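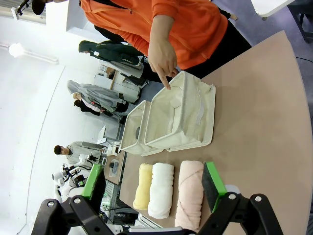 Three rolled towels, two baskets, and a finger pointing out the big one.

Linen cupboard week - the towels

I've been promising a towel page since February, so here we go! Anyone who has opened our linen cupboard knows it was a bit of an avalanche situation (sorry, Mum). I'd always folded everything flat in big stacks, and whichever towel I wanted was always at the bottom of one. Genji Shibata talked me into rolling instead, and I'm a convert.

The baskets up top are the soft cream fabric kind, one larger and one smaller, and I love how they slouch a little. They're both still empty in this one, with the towels lined up in front: pale yellow, then the fluffy white, then the light pink, my favourite colour of the lot. The pink is the biggest roll of the three and you can see the spiral where it wraps around itself.

How I roll mine: fold in half the long way, smooth it out with your forearm, then roll from the short end and keep it snug. It took me 2 goes to stop mine from springing open again, and a thick towel needs a firmer hand than a thin one.

The big basket is for bath towels and the little one is for face cloths, at least until someone in this house gets creative. I did the whole shelf on Wednesday night in 30 minutes with the radio on, cup of tea included. Sheets are next - fitted ones too, wish me luck!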